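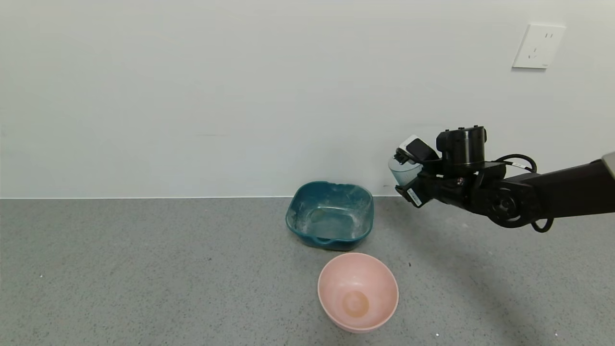 Pasholm home arm, anyone paid for the full kit?

gumboot_42
Posted 18th January
Looking at the Pasholm package from Flerkska. The arm and gripper come to $2182, or $2916 with the "household skills" subscription for the first year. The sales page is all cups and bowls and basins, picking up and putting down. I've got a crook shoulder and wouldn't mind something that tidies at floor level, but for that money I want to hear from people who aren't on commission.

lentilsoup
What does "household skills" cover? I read that page twice and couldn't find a list. "Learns your routines" could mean anything.

torque_wrench_tas
I've had one for 4 months, the base kit only. It grips light plastic well enough. Anything with a slippery rim is a coin toss and I wouldn't hand it a mug I liked. The sensor on the gripper sits right over whatever it's holding, so you can't easily see from above if it's got a proper grip. You end up crouching beside it, and there goes your shoulder.

gumboot_42
That's the sort of thing I was after, ta. Does it cope with stuff that's nearly touching? Say a bowl hard up against a tub?

torque_wrench_tas
Sometimes. Mine will nudge the bowl along the floor and then try to grab where it used to be. Spread things out first and it's a different machine, but if I'm spreading things out I may as well put them away.

Stuvuson_fan
Bit harsh. I had the Stuvuson before this and the Pasholm is miles ahead. Mine clears the kids' plastic cups every night and I've had to step in twice. You need to redo the calibration after you move it, which I'd bet most of the complainers skip.

torque_wrench_tas
I do the calibration. It's 7 pages in the manual and I know them by heart.

lentilsoup
@Stuvuson_fan same cups, same spot, every night? I'd believe it for that. My issue is paying a yearly fee on top when the demo pieces are a pale blue cup and a pink bowl against a bare white wall. Show me the thing under my laundry sink with the hose in the way.

Stuvuson_fan
Every product gets shown somewhere tidy. Nobody sells a vacuum with footage of it choking on a sock.

lentilsoup
They should. I'd buy that vacuum.

Lanz
Check the cables before you decide. There's a loop up over the wrist and another one hanging under the arm, and my dog took an interest in the lower one straight away. Flerkska quoted me for a replacement and then stopped answering emails. I taped mine up and it's been fine, but it's not a good look at that price.

gumboot_42
Ugh. We have a kelpie. Has anyone got a refund out of them?

torque_wrench_tas
Get the return terms in writing first. Mine said "unused condition", and I don't know how you'd trial a robot without using it.

gumboot_42
Right, I've emailed them about that and about the skills list. They reckon they'll have a new price sheet in February, so I'm sitting on my hands until then. Will post what they send.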